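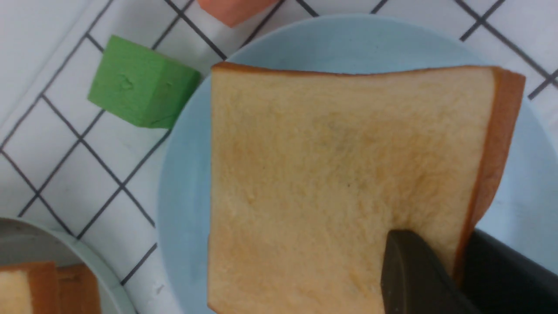 The Second Slice

Last updated 2/5/25

By a staff writer

There is a school of breakfast that believes toast should be served standing up. It owns a rack. The rack is silver, or silver-coloured, and it lives on the sideboard like a small cattle grid, and its whole purpose is to take bread that somebody has gone to the trouble of heating and return it to room temperature as efficiently as physics allows. I grew up in a house of this persuasion. We had a rack from a great-aunt and we used it at Christmas, when the butter had to be applied in chunks, like roofing.

The rest of us put toast on a plate. One slice, then another on top, because a slice of square white bread is a selfish shape and two of them side by side will not fit on anything smaller than a tea tray. So they get stacked, and the stack is where the trouble starts.

I have been thinking about this more than is healthy since last November, when I spent two nights at a guest house outside Rutness and watched the woman at the next table send back her toast. There was nothing wrong with the colour. She had pressed the underside of the lower slice with one finger, the way you would check a mattress, and found it damp. The kitchen sent out a fresh pair. These had been laid with the top slice turned a bit, corners sticking out past the edges of the one below, and she ate both without comment. I ordered the same and turned mine over to look. It was fine. I have had worse holidays.

What makes toast go soggy is its own steam. Bread comes out of the toaster with plenty of water still in the middle of it, and that water wants out. Set a hot slice flat on cold china and the steam gets as far as the plate, gives up, and goes back in through the bottom. Put a second slice squarely on top and you have built a lid. The crusts hold up, being crusts. The middle turns to flannel.

The turned stack is a compromise, and like most compromises it is easier to live with than to admire. The upper slice sits on the diagonal, or it's slid back so the lower crust pokes out at the front. Some steam escapes at the corners. You can also see that there are two slices, which matters more than you'd think to a person who has paid for two slices. Cafes worked this out long ago. Nothing looks as mean as a neat pile.

I tested it at home, in the loose sense in which anybody tests anything before eight in the morning. The bread was the ordinary supermarket white, the sort with a crumb so fine and springy you could insulate a roof with it. The toaster was a Voneo, a two-slot model I bought because it was on special and have resented ever since. It has seven settings, and five of them are the same setting. I made a pair and stacked it square. I made another and stacked it turned. Then I went and found my other slipper.

When I got back the square pair had a clammy patch underneath the size of a drink coaster. The turned pair had one too, only smaller, and the top slice still made a decent noise when I dragged a knife over it. I would not publish this in a journal. I did eat the evidence.

The plate has more to answer for than the stacking. Mine were straight out of the cupboard, and the cupboard is on an outside wall, so in winter they come out at about the temperature of a headstone. Run the same plate under the hot tap and dry it, and the bottom slice comes through in far better shape. My grandmother warmed plates for everything, including salad, and we all thought it was her age.
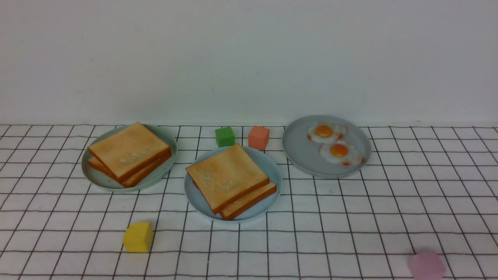

Does it matter what sort of plate you use for toast?

A round one with a bit of a raised rim does the job best, as long as it's warm. If a corner of the bread ends up propped on the rim, leave it there, as the air gets underneath and the bottom stays crisper.

The colour of the plate is a separate argument, and one I lose regularly. I favour white, on the grounds that I own white. But there's a good case for the pale blue-greys and washed-out greens that have crept into every homewares shop in the country. Toast is brown on brown with a brown edge. On a white plate it looks like something left out for a tradesman. On a soft blue it looks as if somebody meant it. Ljungberg, whose little catalogue turns up in my letterbox whether or not I've moved house, sells a breakfast plate in what it calls Harbour Mist, and I am sorry to report that I want four.

As for what goes under the plate, I've softened with age. For years I ate at a bare table on principle, the principle being laundry. Then a friend gave me a checked cloth, white with thin dark lines, and I found that breakfast for several people goes better on a grid. You can tell at once if a plate has been put down crooked. Whether you do anything about it is a matter of character. The cloth will never lie quite flat, and the lines go wandering off toward the edge of the table in a way that bothers me until the second cup of tea.

Cooking toast for more than two is the real exam. A two-slot toaster and a table of three means somebody gets theirs first and somebody gets theirs hot, and they won't be the same somebody. The polite guest waits. The polite guest's toast dies waiting. I have tried holding the early slices in a low oven, where they turn into rusks, and under a tea towel, where they turn into the tea towel. The least bad answer is to toast everything once, lightly, ahead of time, then give each pair a second short go just before it's wanted. It feels like cheating. Hotels do it constantly and call it service.

You could also buy a bigger toaster. The Trernon four-slot I saw in a shop window was $247, and for $200 more than I paid for the Voneo I would expect it to butter the bread as well and say something encouraging. I went home and did the sums on the back of the gas bill instead. At a pair of slices a morning, and allowing for the odd day of porridge, I've put 3662 slices through the Voneo. It owes me nothing. It still burns the left-hand side.

A word on butter, or rather on when. There are people who butter the first slice, put the second on top of it, and butter that. They've made a sandwich with the filling on the roof, and the lower slice is lost to them. Butter the top one, eat it, and let the other be. By the time you get to it the butter won't melt properly, and you'll have the two kinds of toast in one sitting: the one where it soaks in and the one where it sits there in a yellow slab with tooth marks. I used to think the first was the better of the two. These days I'm not so sure. The second slice is the one you eat slowly, standing at the bench with the radio on, after everybody else has gone to look for their keys.

The rack, by the way, is still in the family. My sister keeps letters in it -- bills, mostly -- and they stay beautifully crisp.

More in Food
Marmalade: how bitter is too bitter?
The case against the egg cup
Porridge, and who it's for
What your tea towels are saying about you
Six jams we'd buy again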